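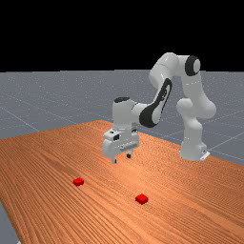 Notebook Entries Parts People Search

Monday, written up same evening, feet up

Open day at the Ridham building. Dimas Mandagi and I had the sim station from 10 until they shut the doors, and I want to get this down while I still have it all in my head, because it was a great day!

What we ran: the two-cube stacking task in simulation, arm on the long table, both cubes red. Visitors got the keyboard and jogged the gripper themselves, then we let the Joltero policy have a go from the same start. Real arm stayed in its cage next door with Izzati Halim, doing the bolt-sorting routine. People drifted back and forth between the two rooms, which worked far better than last year when we had everything jammed in the hallway.

Sim settings, for whoever does this next:
- scene file is the "tarigan_table" one, plain ground, no extra props
- start pose: hand up over the back of the table, fingers open
- cube positions reseeded on every reset, minimum gap 90 mm between centers
- hand speed capped at 110 mm/s for visitors (full speed scared a few people at the dry run, even on a screen)
- reset on the space bar. Tape over the escape key. Leave the tape on.

Policy did 14 resets in front of people during the afternoon and missed the stack on 3. All three misses looked the same to me: good grasp, good lift, then it let go a hair too early and the top cube slid off the near side. Dimas thinks it's the contact friction in the scene and I think it's the release timing. We argued about it in front of a whole family, who took sides (the mom was with me). Need to pull the logs and look at finger width against height at release before either of us gets to be smug.

The part I liked best was watching people drive. Nearly everybody goes for the nearer cube first, and nearly everybody comes down too far behind it. Depth on a flat screen is hard! One girl, maybe ten, worked out that she could line the fingers up with the wood grain and use it like a ruler. She had the first cube up in one try. I have been jogging that arm for two years and never thought of it. Tried it myself at lunch and it really does help, so I'm going to suggest we keep the wood texture and drop the plan to swap in the plain gray one.

Questions we got a lot:
- Is it a video? (No, and handing over the keyboard settles it right away.)
- Why both the same color? Fair point. The policy doesn't care which one ends up on top, but people do, and "put this one on that one" is tough to say when they match. Make one of them blue for next time.
- Does it learn while we play? No. Visitor runs weren't saved at all.
- How much does the arm weigh? Didn't know. Look it up, put it on the card.

Two people from Prenell stopped by close to the end and stayed for quite a while. They run their own arm on a packing bench and wanted to know how close our sim gets to the real thing. I walked them next door so Izzati could answer properly. She was very fair about it: free motion matches nicely, anything with contact still needs tuning by hand. They asked for the scene file. I said I'd check first.

Things that went wrong: the projector went to sleep twice in the middle of a run. The machine got warm and frame rate sagged after lunch, better once we opened the side door. I talked too fast in the first group and lost them at "inverse kinematics." Dimas just bent his own elbow and pointed at the screen, and they got it. Stealing that.

To do
- pull logs for the three misses, plot release (me)
- blue cube in scene file (Dimas)
- ask about sharing the scene with Prenell
- camera view from the side as a second window, for the depth problem
- return the long HDMI cable to Izzati, it's in my bag

Voice almost gone. Would do it again tomorrow.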